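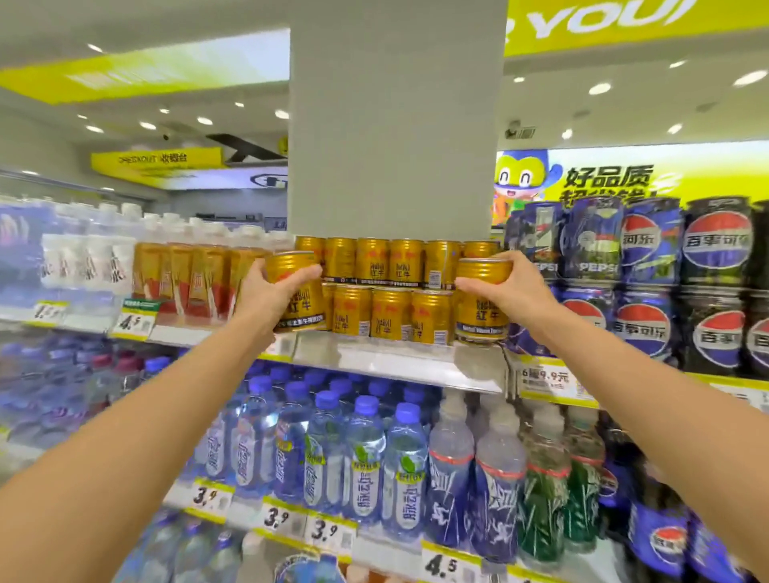

Unit 6: Shelf Replenishment and Reorder Points
Course notes, Retail Operations II

6.1 Scope

These notes cover replenishment of fast-moving packaged goods in small and mid-size stores. Fresh food, seasonal goods and promotional displays are handled in Unit 8 and follow different rules. Read sections 6.2 through 6.5 before the workshop. Section 6.7 contains the worked case, which is used again in Unit 7.

Students who have not taken Retail Operations I should review mean, standard deviation and the normal table. No calculus is needed.

6.2 Terms

Facing. One unit of a product visible at the front edge of the shelf. A product with three facings occupies three unit widths.

Depth. The number of units that fit behind one facing, front to back.

Shelf capacity. Facings times depth times stack height. For cans, stack height is normally one or two. A stack of three is possible with some can shapes but raises the damage rate and is not used in this course.

Case pack. The number of units in the smallest quantity the supplier will ship.

Lead time. The time from placing an order to having the goods ready to sell. Time spent in the receiving area counts as lead time. Many published figures stop at the dock, which understates it.

Review period. The time between two checks of the stock position.

On-hand stock. Units physically in the store, both shelf and back room.

Stock position. On-hand stock plus units on order, minus units already committed to customers. Order decisions use the stock position. Using on-hand stock alone causes double ordering whenever the lead time is longer than the review period.

6.3 Two levels of replenishment

A store with a back room has two separate replenishment processes.

The first moves goods from the supplier to the store. It is governed by lead time, case pack and ordering cost. The second moves goods from the back room to the shelf. It is governed by labor, shelf capacity and the rate of sale during the day.

The two are often confused in store reports. A shelf can be empty while the back room holds several days of stock. The stock record shows a healthy quantity, no order is triggered, and the customer finds nothing. In these notes this is called a shelf-out, as opposed to a store-out. Corrective action differs. A store-out calls for a change in the reorder point or in supplier terms. A shelf-out calls for a change in filling times, facings or staffing.

When shelf capacity is at least equal to one case pack plus the expected sales between fills, the case can be emptied onto the shelf in one trip. When it is smaller, part of the case returns to the back room. Opened cases are a known source of count errors and should be marked with the date and the remaining quantity.

6.4 The reorder point under continuous review

Under continuous review, the stock position is known at all times and an order is placed as soon as it falls to the reorder point. The reorder point R is:

R = (d x L) + S

where d is average daily demand in units, L is lead time in days, and S is safety stock.

With constant lead time and independent daily demand, safety stock is:

S = z x s x square root of L

where s is the standard deviation of daily demand and z is taken from the normal table for the chosen service level. For a cycle service level of 95 percent, z is 1.65. For 98 percent, z is 2.05.

Note that cycle service level is the probability of no store-out during one order cycle. It is different from fill rate, the share of demand met from stock. A product ordered in large lots can have a modest cycle service level and a high fill rate. State which measure is in use in all submitted work.

6.5 Periodic review

Most small stores place orders on fixed days. The stock position is then unprotected for the review period as well as the lead time. The target level T is:

T = d x (P + L) + S

S = z x s x square root of (P + L)

where P is the review period in days. The order quantity is T minus the stock position, rounded up to a whole number of case packs.

Rounding up raises average stock. For slow products in large case packs, the effect can exceed the safety stock itself. In that situation, calculating z to two decimal places has no practical value.

6.6 Sources of error

Censored demand. Sales records show what was sold, and units that customers wanted during a stockout do not appear. Averages calculated from those records are too low. Exclude stockout days from the sample, or replace them with the mean for the same weekday.

Weekday pattern. Demand for beverages and snacks commonly rises toward the end of the week. If the pattern is strong, calculate d for the specific days covered by P + L.

Scan errors. A cashier who scans one flavor several times for a mixed basket creates two wrong records, one too low and one too high. The total for the product group remains correct. A group total that balances is therefore not evidence that the individual records are right.

Rotation. Newly received units go behind existing units. If they are placed in front, older units stay at the back of the shelf and may pass their date. The loss is later booked as waste and is rarely traced to filling practice.

Phantom stock. The record shows a positive quantity but no units are present. Under automatic ordering, phantom stock blocks new orders indefinitely. The standard test is to list all products with a positive record and zero sales over a period in which at least five sales would be expected.

6.7 Worked case: Prakska

Prakska is a neighborhood store supplied by the wholesaler Bilero. The store carries 826 active products. Orders are placed every four days and lead time is two days. The product under study is a canned drink with a case pack of 24.

Average daily demand is 15 units. The standard deviation of daily demand is 5 units. The chosen cycle service level is 95 percent.

Step 1. Protection interval: P + L = 4 + 2 = 6 days.

Step 2. Expected demand over the interval: 15 x 6 = 90 units.

Step 3. Safety stock: 1.65 x 5 x 2.449 = 20.2, rounded up to 21 units.

Step 4. Target level: 90 + 21 = 111 units.

Step 5. At review, the store has 35 units on hand and none on order. The required quantity is 111 - 35 = 76 units. In case packs this is 3.17, rounded up to 4 cases, or 96 units.

The stock position after ordering is 131 units, 20 above target. The excess comes entirely from case rounding.

6.8 Exercises

1. Repeat the Prakska calculation for a cycle service level of 98 percent. State whether the number of cases ordered changes.

2. A second wholesaler, Uvitz, offers the same drink in case packs of 12 with a lead time of three days. Calculate the new target level and order quantity. Prices are equal.

3. A store sold 1,810 units of a product over 100 days. The product was out of stock on 10 of those days and sold nothing on them. Calculate average daily demand with and without the stockout days, and give the difference as a percentage of the lower value.

4. Find the reorder point for the Prakska product under continuous review, using the original lead time. Explain in two or three sentences why it is lower than the target level in 6.7.

Show all intermediate values. Round safety stock up to the next whole unit. Solutions are due before the Unit 7 workshop, where the Valentini warehouse data set will be handed out.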